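Laborbuch Zweiarm-Simulation, September
Eintrag von R. Cattaneo, zum Mitlesen für Kevin

Start 9 Uhr. Ziel für heute: verstehen, warum der Planer beim langen Block immer wieder abbricht, obwohl beide Greifposen für sich allein gültig sind. Kevin Huaranga hat gestern Abend den neuen Stand von Drumis eingecheckt (unser Planungspaket für die zwei Arme), und ich habe zuerst alles noch einmal sauber gebaut. Ein Test war rot, aber das war nur der Pfad zur Konfigurationsdatei. Korrigiert.

Danach die Szene neu geladen, Block mittig auf dem Tisch, Arme in der Annäherungspose. Die Kamera steht wie immer vorne und schaut der Länge nach über den Block.
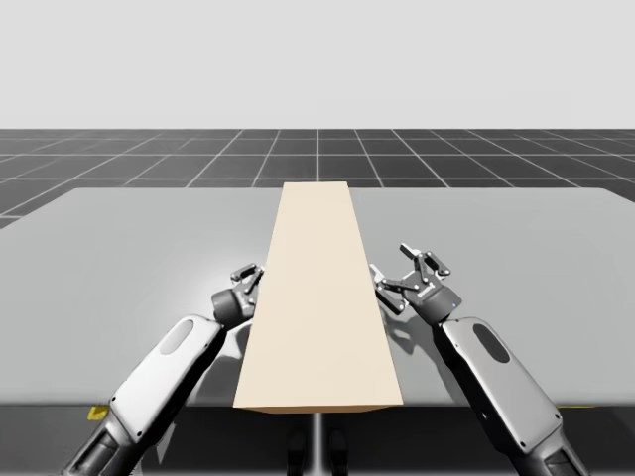
Der Abbruch kommt aus der Kollisionsprüfung und hat mit der inversen Kinematik nichts zu tun, das ist jetzt sicher. Ich habe 300 Planungsversuche mit festem Startwert laufen lassen und für jeden Abbruch das Kollisionspaar in das Log geschrieben. Fast immer steht dort dasselbe Paar: rechte Fingerspitze gegen Block. Wenn man die Pose anschaut, ist es auch plausibel, die innere Spitze vom rechten Greifer steht direkt neben der langen Kante, und die Finger sind dabei offen. Mit unserem Sicherheitsabstand von 9 mm ist diese Pose verboten, bevor die Bewegung überhaupt anfängt. Der Planer meldet aber nur "kein Weg gefunden". Diese Meldung müssen wir ändern, sie hat mich den halben Vormittag gekostet.

Erster Versuch: Abstand global auf 2 mm gesetzt. Der Planer findet dann einen Weg, aber der linke Unterarm fährt sehr knapp über die Tischplatte. Das möchte ich auf der echten Anlage nicht sehen. Wieder zurückgenommen.

Zweiter Versuch: Abstand pro Paar. Für Fingerspitzen gegen Block gelten 2 mm, für alle anderen Paare bleibt 9 mm. Das ging in Drumis bis jetzt nicht, weil die Matrix nur erlaubt oder verboten kennt. Ich habe eine zweite Tabelle daneben gelegt, nicht schön, aber es läuft. Von den 300 Versuchen brechen noch 14 ab. Diese habe ich einzeln angeschaut: überall ist es das Zeitlimit, keine Startkollision mehr.

Nebenbei gefunden: der Block ist im Planer kürzer eingetragen als in der Simulation. In der Simulation ragt er vorne und hinten ein wenig über den Tisch hinaus, im Planer endet er genau an den Tischkanten. Für den Griff an den Längsseiten ist das egal, für das Drehen später nicht. Die Maße kommen noch aus der alten Datei von Lundetti. Ich habe sie angepasst und einen Kommentar dazu geschrieben.

Offen:
- Fehlermeldung bei ungültiger Startpose, mit Namen vom Kollisionspaar (mache ich)
- Abstandstabelle richtig in die Matrix einbauen (Kevin, bitte vorher kurz mit mir sprechen)
- Zeitlimit: ist der Wert absichtlich so klein? Im Brusetti-Zweig steht ein anderer.
- Synchronisation der beiden Arme beim Schließen noch nicht geprüft

Der Startwert und die Logs liegen im gemeinsamen Ordner unter "abstand_pro_paar". Morgen fange ich mit der Synchronisation an.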